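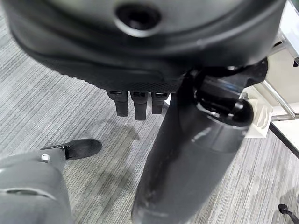
Review: the Fillow folding music stand
15 April review list, reviewed by Graça Frade for the Cullard Concert Society

The Society was asked by its member ensembles to assess a stand suitable for touring tribute shows and small theatre dates. The Fillow was used for six evening performances at the Wakirine Theatre in January, during the run of the Mendes Songbook.

The stand opens quickly and holds a full band folder without tipping. Height is set by a single collar, which kept its position through each performance. Players seated near the drum riser reported a slight rattle from the desk during louder numbers.
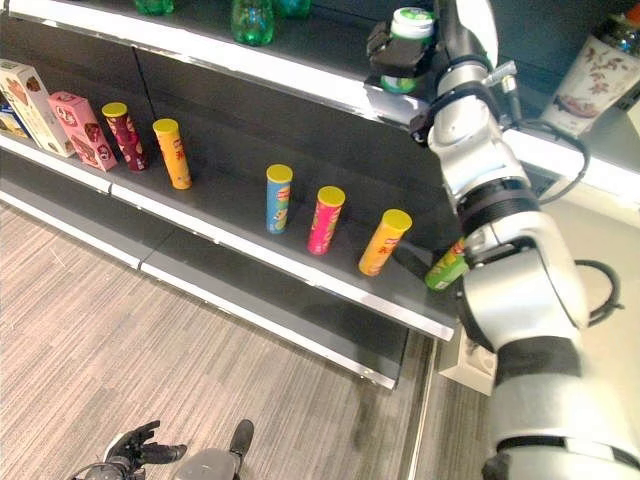
Storage and transport

Folded, 14 stands fit in the theatre's standard trolley. The carrying bag is thin and its zip failed on two of them. Replacement bags must be ordered separately.

Recommendation

The Fillow is approved for hire to member ensembles. It is not advised for outdoor concerts, as the feet are too light for use in wind.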